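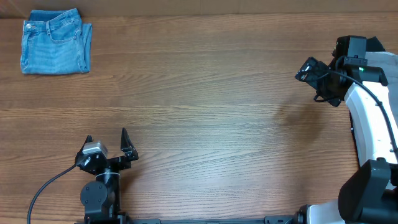 Wednesday, folding policy, jeans set. Rajkumari's claim is that the new checkpoint generalizes to denim. I don't buy it yet. It trained on 2,510 demos, and 900 of those are denim – so what exactly is it generalizing to?

Ran 42 trials with Ohemaa scoring. Success is high if you accept her "two layers, roughly square" rule. Score on edge alignment and it drops to almost nothing.
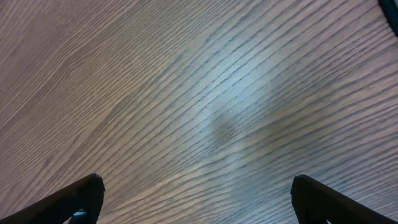 The wrist views worry me more. Glare on the wood grain changes with the angle, and I suspect the policy keys on it. Rory thinks the head camera does all the work. Fine, then mask the wrist streams and show me.

- Rerun with wrist input blanked, same seeds
- Rescore old videos blind (Amerley, not me)
- Both grippers on the denim before the fold counts as started

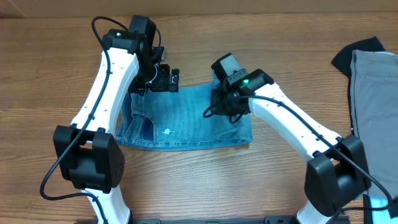 ## Open

Is 2 cm tolerance ours or copied from the Wilitz setup? Ask Suleiman.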